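Site Visit Report: Automation Open Day at the Skillov Lab
Course: Introduction to Industrial Systems
Submitted by: Bukola Nwosu
Report 2 of 5

1. Background

In October our class went to the open day at Skillov, which builds small two-arm work cells and trains them to handle loose objects. We were asked to pick one station, stay with it for most of the visit, and write up what the task was, how it was set up and what we would want to know before using it in a real plant. I chose the dice sorting station.

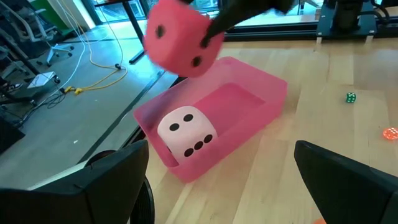
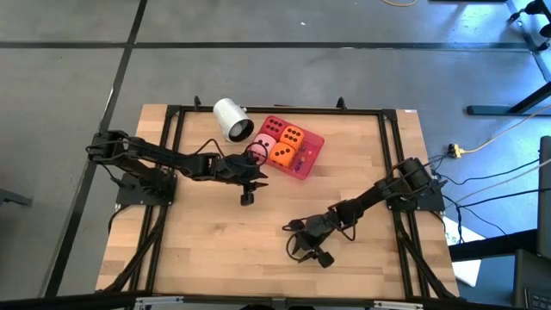
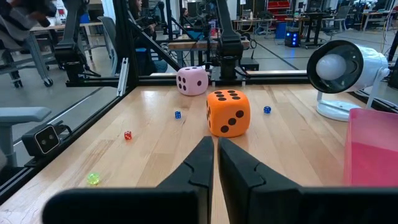
Dice sorting station, Skillov lab.

2. Why I chose this station

The other stations were closer to things I had already seen in class. One was a label checker made for a customer called Gastgate, and another was a screw feeding unit named Vieira. Both do the same thing with the same part every time. The dice station, which the staff call Lekeck, is meant for parts that do not arrive in the same place or the same position, and that is the harder problem in the bakery where I work part time. Our trays of rolls never come off the cooling rack in neat rows.

I also wanted a station where I could follow the task without having the software explained to me first. Anybody can tell if a die is in a tray.

3. The task

The task given to the arms is simple to say. Foam dice go into the tray. Small hard dice may be on the table as well, and the arms are supposed to leave them alone unless the operator has asked for them. The operator types the instruction as a short sentence, for example "put the big dice in the tray," and the system works out which objects count.

A round starts when the operator spreads the dice on the table by hand and steps back. It ends when the operator calls it, either as a success or as a failure. There is no partial score. If three dice are in and one is left on the table, the round is a failure. I asked why, and was told that partial scores had been tried over the summer and made it hard to compare one week with the next.

Foam was picked for practical reasons. It gives a little when it is squeezed, so a grip that is slightly off does not always mean a dropped part. It also does not damage anything if it falls. The small dice are less forgiving, and the operator said that most of the damage to fingertips in the early months came from pressing down on them at a bad angle.

4. How the arms are controlled

The arms are not programmed point by point. A person first does the task many times by moving a pair of leader arms, and the work arms copy the motion. Each of these recordings is saved together with the camera video. The model is then trained on the recordings and tries the task by itself.

For the dice task Skillov used 300 recordings made by 5 people. The operator told us that using several people was a choice made on purpose. When only one person recorded, the model picked up that person's habits, such as always starting from the same side of the table.

I was surprised by how much of the work is in the recordings. Before the visit I thought the cameras and the motors would be the hard part. The staff talked about those for maybe ten minutes and about recordings for the rest of the hour. They have a written guide for people who record. It says how far apart to spread the dice, how long to pause before closing the fingers, and when to throw a recording away. We were allowed to read it but not copy it.

The cameras matter in one way that I had not thought of. A view of the whole table is good for deciding where to go, but an arm can block it at the moment of the grip. A view from the wrist is good for the last few inches but loses track of the rest of the table. The model gets both kinds of view at the same time and nobody tells it which one to trust.

5. Results shared with us

The lab had a sheet with results from the test series before the open day. I have copied the main numbers.

Rounds run: 71
Rounds counted as success: 41
Rounds counted as failure: 30

That is a success rate of around 58 percent. The operator said this was lower than the series before it, and gave two causes. The first was that the table layout had been made harder, with more small dice mixed in. The second was light. The room has large windows, and the series was run over a full working day, so the light on the table changed a lot between the first round and the last.

The failures were sorted by type on the sheet, but not by number, so I can only list the types:

Die dropped before reaching the tray
Die released on the tray wall and fell outside
Small die picked up by mistake
Arms waiting on each other until the operator stopped the round

The last type was new to me. Both arms can reach the middle of the table. If both move toward the same die, each one may slow down to let the other go first, and then neither one moves. The staff fix for now is to record more rounds in which one arm clearly goes first. I asked if a plain rule could be added, such as "left arm always goes first." The answer was that it could, and that a plant customer would probably want it, but that the lab is trying to find out how far it can get without rules.

6. Safety and layout

The station is on a wood table with a black frame around it. Visitors were asked to stay back from the table while the arms were powered. The arms are small and not very strong, and the operator said the main risk is a pinched finger when someone reaches in to fix a die during a round. The rule at the station is that hands go in only after the operator has said "clear" out loud.

I would have liked to see a light or some other signal that shows the arms are live. In a quiet lab a spoken word is enough. In our bakery it would not be, with the mixers running.

Cables are the other point I wrote down. There are a lot of them on the floor near the table. A plant version would need them in a channel or run overhead, and the cost of that should be counted as part of the cost of the cell.

7. Would it work in a real plant?

My opinion is that it would not work yet for the kind of job I had in mind, mostly because of the success rate. A person at a packing table misses very few rolls. Even if the cell got to nine rounds out of ten, somebody would have to stand there for the tenth.

Some parts of the method would be useful sooner. Changing the task takes a new set of recordings and does not call for a programmer. The operator said a simple new task takes two or three days of recording and one night of training. For a small company with short product runs, that could matter more than speed. The bakery changes its boxes every holiday season, and the last time the folding machine had to be adjusted we waited nine days for a technician.

Soft parts are also a fair match. Rolls give when they are squeezed, like foam, although they tear and foam does not.

8. Questions I could not get answered

What a full cell costs, including the computer used for training. The staff said pricing is set for each customer.

How long the gripper fingers last. They are replaced when they look worn, but no log is kept.

If the same model could be moved to a second table of the same kind without new recordings. Two staff members gave me different answers to this – one said yes with small losses, the other said to plan on recording again.

9. Notes on the visit itself

We had a little under two hours, and the group was too large for the first half of it. I only got close to the table after the others had moved on to the label checker. For the next class I would suggest splitting up by station from the start. I would also suggest asking for the results sheet ahead of time, as I spent a good part of the visit copying numbers when I could have been watching rounds.

My handwritten notes and the list of questions I brought with me are attached to the printed copy of this report.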